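Unit 6 handout: Collecting demonstrations in simulation

Read before the lab. The lab sheet assumes the terms used here.

6.1 What counts as one example

A demonstration is one complete attempt at one task, stored from reset to the final state. Each time step holds the camera images, the joint positions, the gripper opening and the command sent by the operator. A text instruction is stored once per demonstration. Resets are not part of the example and must be trimmed.

The course set, Mustlow, has 3,539 demonstrations over all kitchen tasks. Each lab group works on one task and adds to it. The target is 400 accepted demonstrations per task. Rejected attempts are kept in a separate folder and do not count toward the target.

6.2 Varying the start state

If every attempt begins from the same pose, the policy learns the path and ignores the object. Before each attempt the Hamdy script draws new values for:

object position and rotation on its support surface
arm start pose, within the joint limits given in Appendix B
counter, cabinet and wall textures
light direction

Do not redraw by hand because a layout looks hard. Hard layouts that can be reached are wanted. Layouts that cannot be reached are flagged by the script and skipped.

6.3 Operating

Use the Prolon controller at the default gain. Move at a steady speed. Long pauses produce many time steps with a near-zero command, and a policy trained on them tends to stop in the same places. An attempt that runs past 600 time steps is closed automatically and marked as failed.

Small corrections are acceptable and should be left in. A missed grasp followed by a second try is a valid example if the task is completed within the limit.

6.4 Labels

Success is checked by the simulator against the final object pose. Operators add one label only: the time step of first contact between finger and object. Mark it from the wrist camera, then confirm in the side view. Where the two disagree by more than five steps, Fallex opens both clips for review.

6.5 Enclosed spaces

Placing and picking inside an appliance gives less room for error than the same motion on an open counter. The wrist has to enter at an angle, and the housing limits how far it can turn once inside. With a small flat item on a microwave turntable, the two fingers should come down from above, with the upper arm arched clear of the cooktop and the wrist tilted into the cavity. Log any contact with the housing as a collision, even when the attempt succeeds. 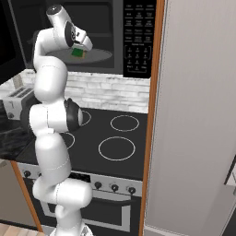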